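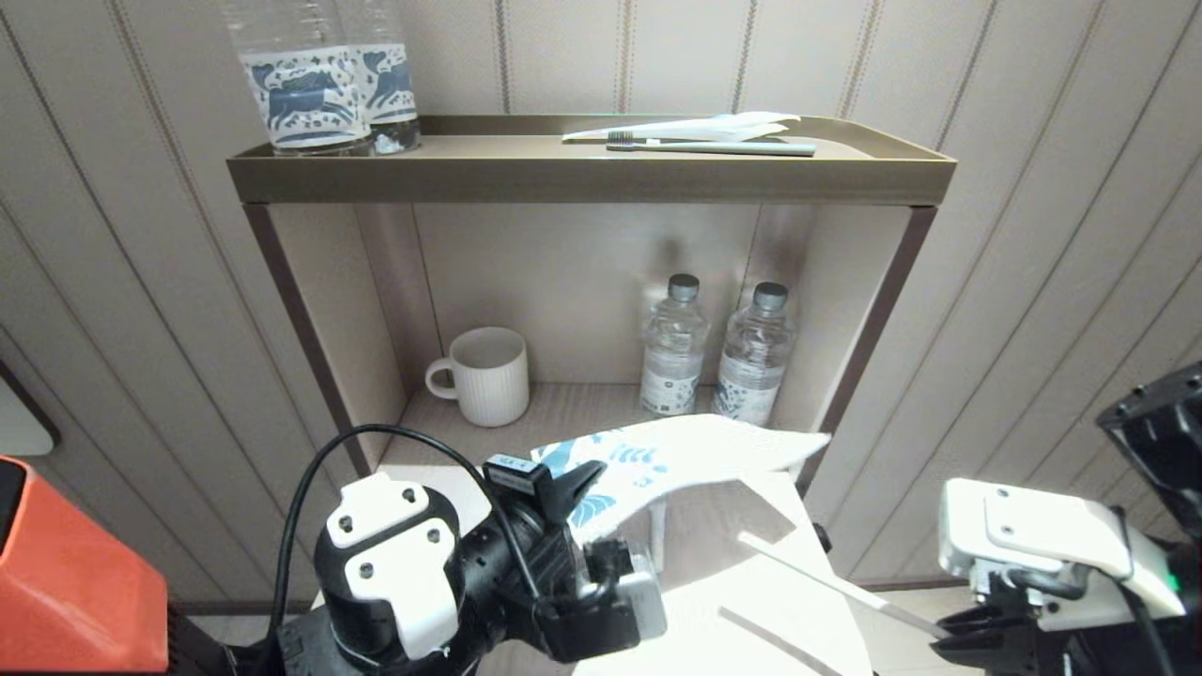
A reader in Ulbridge asked whether a two-arm machine is worth having in the house yet. My short answer is the same as in June: for rigid objects, close; for anything thin and floppy, no.

Tidying a side table is a fair test. The mugs and bottles are solved well enough. They have a known shape, they stand still, and a parallel gripper can take them from several angles. A napkin has no fixed shape. The moment one finger touches it, the geometry the planner used is out of date.

I keep a log of chores with Torar's open controller, using the same scoring sheet each time. On rigid items it finished 136 attempts with 14 drops. On paper and film it managed 27 clean grasps out of 90. Most of the failures were of two kinds: the fingers closed on air, or they closed on more layers than intended.

Layers matter more than grip force. Karppinen, whose finger pads I used before, recommends a softer pad for sheet goods. It helped with cloth. With printed paper I saw no difference, and I went back to the stock pads on Friday. Wrist cameras do help, up to the point where the held sheet blocks the view of the table behind it.

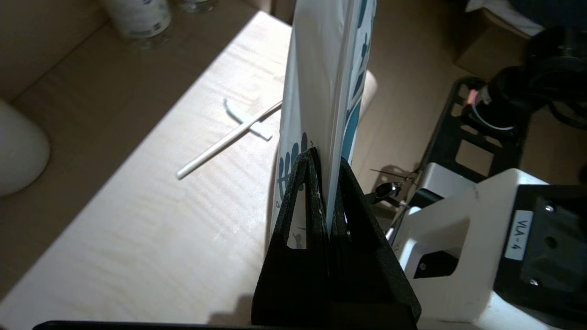 Clear plastic

Transparent film is the worst case I have tried. Depth sensing returns noise, direct sun washes out the color image, and the only dependable features are cut edges and printing. Skinent's segmentation package finds the outline of a stack but can't separate the top bag from the next one. A person does that by rubbing two fingertips together, and I have no good substitute for it.

I would rerun the film tests with the blinds closed before blaming the software for all of it.

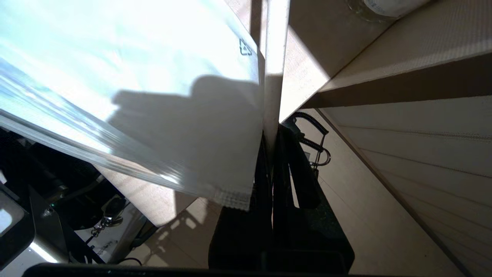
Stacked clear bags in strong sunlight, with the gripper's shadow possibly among those on the plastic.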